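The Yard That Isn't There

A student robotics club spends a season teaching a mower to drive through a garden made of software

The Plurnlow robotics club meets in a classroom with eleven computers, a sink and a cabinet that no longer locks. At four in the afternoon the members come in, put their bags under the windows and log on. For most of the year there is no robot on the table. The machine they are working on lives in a simulator, and so does the lawn it is supposed to cross.

The project is an entry for the Bianchini Challenge, a yearly contest for school and community college teams. Each team writes the control software for a small yard robot. The early rounds are run entirely in simulation. Teams that score well enough are invited to load the same software onto a real chassis and drive it across a real lawn. Last season 156 teams entered. Plurnlow finished in the lower half, mainly on account of a bug that made its robot stop and turn in place whenever it came to a shadow.

This year the club decided to build its own practice yard before writing any driving code. The organizers supply a test garden, but it is a flat one with four boxes on it, and the club's robot had learned to do well there without getting better at anything else. The students wanted a yard with more in it.

They argued over what a yard should have. One group wanted a hard course, with narrow gaps and dead ends. Another wanted something closer to the places where people live, with furniture and plants and things set down wherever there was room for them. The second group won the vote. Members went home and looked at their own yards, or their neighbors' yards, and came back with lists. Several of the lists had a grill on them. One had a trampoline, which was tried and dropped after the robot kept driving underneath it and losing its position.

The simulator the club uses is called Nirnis. It comes with a library of outdoor objects that can be dropped into place, resized and turned. Building a first version of the yard took three meetings. Making it run at a usable speed took seven more. The trees were the main trouble. Every leaf surface has to be drawn for the robot's virtual camera, and the school's computers are old. The club cut the detail on the tallest trees until they looked blocky, then left them that way. The robot has no reason to look at the top of a tree.
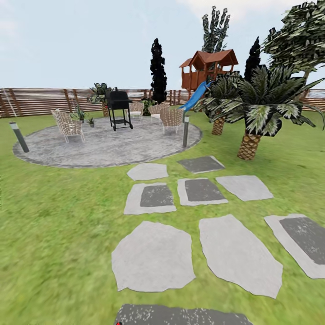

Ground surfaces took longer to settle. In the first version, grass and stone had the same grip, so the robot rolled from one to the other as though the whole yard were a gym floor. The students went back and gave each surface its own friction value. They added a slight lip at the border of the patio. After that the robot began to get stuck, and the club considered this progress.

Stepping stones are the part of the yard that members talk about most. A person crossing a lawn sees a path and understands it. The robot's camera gets a set of gray patches on green, uneven in shape and spacing, and the software has to decide whether they are obstacles, ground or something to steer by. The club's first program treated every stone as a wall. Its second treated every stone as safe, along with anything else that was gray, and the robot drove into planters. The third compares the color of a patch with its height above the grass. It is slower, and it works most of the time.

The work is divided among small groups. One handles the map, another handles vision, and a third writes the code that turns a planned route into wheel speeds. A fourth group, usually the newest members, runs tests and keeps the log. A test starts the robot at a random point in the yard and gives it a target. The run ends when the robot arrives, hits something or runs out of time. By the end of winter the log held 2,954 runs.

The log is a spreadsheet, and it is the club's most carefully kept document. Each row has a start point, a target, a result and a column for comments. The early comments are short. "Hit chair." "Hit chair again." "Went around chair, hit other chair." Later ones get longer, as the testers learned what the vision group needed to hear. A typical entry from the spring gives the angle of approach, the time of day set in the simulator and the last thing the software thought it had recognized.

Chairs are harder than they look. A depth sensor is good at finding a solid block and poor at finding a thin leg. From low to the ground, a patio chair is mostly open space, and the robot's software tended to plan a route straight through it. The club's answer was to make the map more cautious. When the robot detects one thin upright, it now marks a wider zone as blocked until it has seen the spot from a second angle. This fixed most of the chair failures and caused a new kind, in which the robot refused to pass between two objects that had plenty of room between them. The width of that zone has been changed many times. The vision group and the map group do not agree on it.

Lighting was another long job. Simulated yards tend to be evenly lit, and a program tuned under one kind of light can fail under another. After the shadow trouble of the season before, the club wrote a script that changes the sky and the position of the sun between runs. It also shifts the color of the grass a little. The scores dropped sharply the week the script was turned on and took more than a month to recover.

The club has an adviser, a math teacher who had not programmed a robot before taking the job and who describes the role as keeping the room open and the arguments polite. Technical help comes from online manuals and from older students. Two former members, now in college, read through the code in the fall and sent back a list of problems. The list ran to several pages. The club worked through it in order.

Money has been less of a problem than in past years, when the club bought motors and burned them out. Simulation costs little once the computers are in place. The main expense this season was the chassis, a secondhand Borkico base with four wheels and a battery tray, which cost $342. A bake sale and a car wash brought in $524. The rest went to a depth sensor, a charger and a box of connectors that turned out to be the wrong size and had to be exchanged.

The chassis arrived in March. It sat in the cabinet for two weeks while the drive group finished its part of the code, and members took it out now and then to look at it. The first outdoor test was held on the grass beside the school parking lot. The students set out folding chairs, a bucket and some paving stones borrowed from a parent.

The robot drove forward, veered left and stopped. The software was reporting a wall where there was only taller grass. In the simulator the lawn is one even surface. The school's lawn has dips, clover and bare spots, and the sensor picked up all of it. The group carried the robot back inside and spent the rest of the afternoon reading the data.

This gap between simulated and physical testing is familiar to anyone in the field, and the contest is set up so that teams will run into it. Plurnlow's students had read about it beforehand. Several said that reading about it had not helped much. They added bumps to the simulated ground, then noise to the simulated sensor, and ran the tests again overnight. Some of the settings came from measurements a member took on the school lawn with a ruler and a notebook.

By the third outdoor session, the robot could go from the curb to the bucket without touching a chair. It took close to four minutes. A person could have walked it in a few seconds, and one of the younger members did so several times while the robot was on its way.

There are disagreements in the club about how much all of this has to do with winning. Some members would like to cut the practice yard down to what the contest scores, which is arrival time and number of collisions. Others want to keep adding to it. A garden hose has been proposed, along with a sprinkler and a dog. The dog has been voted down twice on the grounds that it would need its own software.

The qualifying round was held online in the spring. Each team submitted its code and waited while the organizers ran it in yards the students had never seen. The Plurnlow robot finished 17 of its 20 courses. Two of the failures were timeouts. The third was a chair.

That was enough to advance. The final is in August, on a real lawn, and the club has the use of the classroom through the summer. The test group has started a new spreadsheet for the outdoor runs. It has the same columns as the old one, plus one for weather. The drive group has asked for one more, for battery level, and the map group is still asking for the hose.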